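The Towel Question

By late August the linen shelf at Skander, a guesthouse on the edge of Virnorico, holds over 200 towels, and most of them are tired. The white ones go gray first. The colored ones last longer if they are washed apart and kept out of the sun.

The house changed its routine two years ago. Towels used to be folded in thirds and stacked in the bathrooms, where the bottom ones picked up a musty smell. Now each room gets one hung full length and one spare in the closet. A red terry towel against a white wall also saves on decoration.
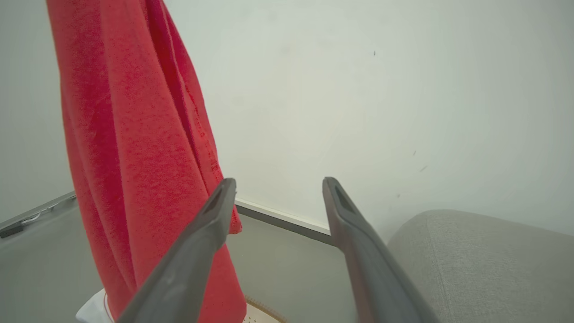

One reader in Nosemine wrote in to disagree about hanging. Terry holds so much water in its loops, the letter said, that a towel left in deep folds is still damp at breakfast, and it ought to be spread over a wide bar with the hem straight.

Skander's laundry room takes a middle line. Bath towels are shaken out before they go up and changed after 2 nights. Fabric softener was dropped last spring. Loads run at 7 in the morning, reds together, and anything with a frayed hem goes in the rag bin by the back door.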